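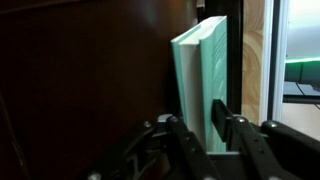
Re: [gripper-users] Linkage gripper or parallel jaw for books?

From: Vernon Zacharias
To: gripper-users

Satish Lobo wrote:
> We have the Prastar parallel jaw on both arms and it drops
> thick paperbacks when the wrist turns past level. Has anyone
> run the Grunside linkage gripper on books? I care most about
> the wrist camera view and how often you have to change pads.

Satish,

We put the Grunside on one arm in July and left the Prastar on the other. Same controller, same Chowdary wrist camera, same grip force setting.

On books the Grunside did better for us. The pad tilts to meet the cover, and the bottom edge of the book can sit on the base of the gripper, so the pads aren't carrying all the weight. Out of 15 picks with a thick book it lost one. The Prastar lost 4 with the same book.

The camera view is worse. The linkages take up the bottom of the picture, and when the arm moves fast they blur. Raising the mount would help, but then you lose the fingertips at close range.

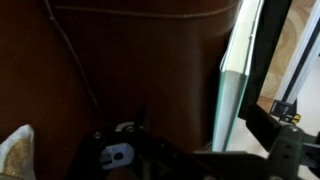

Leather is the other thing I would test before you buy. Dark brown hide in shadow gives our depth estimate very little to work with, and the distance reading jumps. A seam helps if there is one in view. We ended up slowing the approach for anything dark and leaving the rest of the settings alone.

Pads: we are at 3000 cycles on the first set and haven't changed them. The Prastar pads needed changing sooner, but ours were the old style.

If you use the Gramis driver, get version 14 or later. The older one ignores the force limit after a restart.

I can send the config file if you want it.

Vernon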